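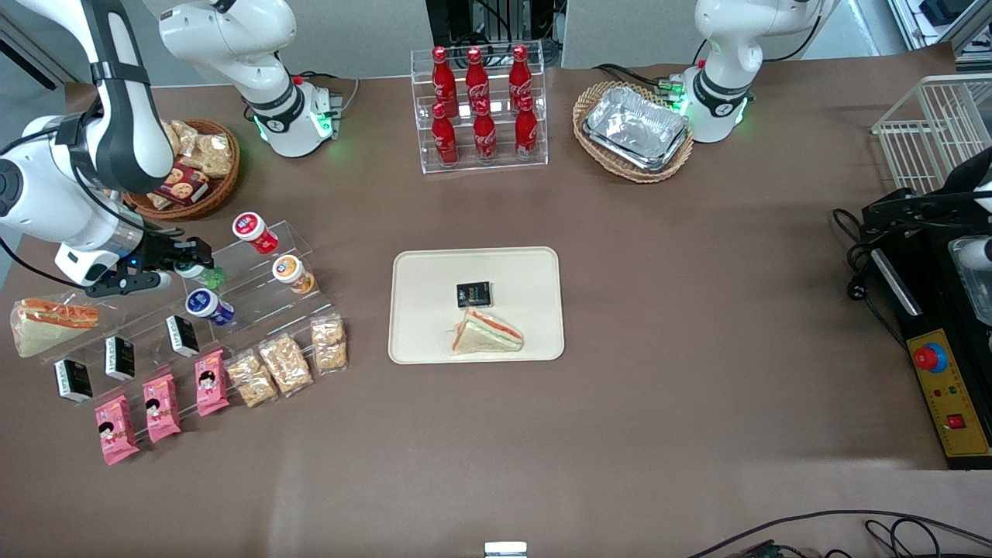

Fig. 1. The snack table on the visit day. Right arm at the yogurt shelf, tray in the middle.

Week 3 notes – the Rendesitz visit

Hi all. A few of you missed the bus on Sunday (2024-08-18, yes, I know, a Sunday, it was their open day), so I'm writing up what I saw and what I'd like everyone to know before we start on grasping.

We got to Rendesitz at opening time and went straight to the shop demo, which the staff call Petau. Two arms, one table, a pretend convenience store. Someone calls out an order, the arms put it on the tray. I loved it, and I stayed for 25 orders when I'd only planned to watch a couple!

Look at the mix of things on that table. The drink boxes are the friendly ones: flat sides, square corners, two fingers close on them and you're done. The cracker bags are another story. A bag has no fixed shape, so where do you tell the gripper to close? Apolinar Cortés, who ran the demo for our group, goes for the top seam on bags and never the middle. Write that down, we'll come back to it in lab.

Sandwiches – I asked about these because I'd have guessed they were hopeless. The trick is the force limit. Too low and the wedge slips out, too high and you have flat bread. They tuned it by hand over some 38 sandwiches in March (and ate a lot of them, I'm told).

Then there's the clear plastic. Both the snack rack and the bottle stand are see-through, and depth cameras hate that. You get holes in the depth image right where you want an edge. Their fix is to measure the racks once and load them into the model as known shapes. Fine for a shop where the racks stay put. Would it work in a real store? That's discussion question 1.

Please also find the red stop button on the yellow panel at the right edge of the table. Our own lab bench needs one you can reach that easily, and I'll be checking.

For next time: read the Baysal chapter on two-finger grasps, and pick one item from Fig. 1. Half a page on how you'd grip it and what could go wrong. Bottles are allowed, but say where on the bottle.

The next trip is to Vidotcombe. Sign-up sheet is on my door.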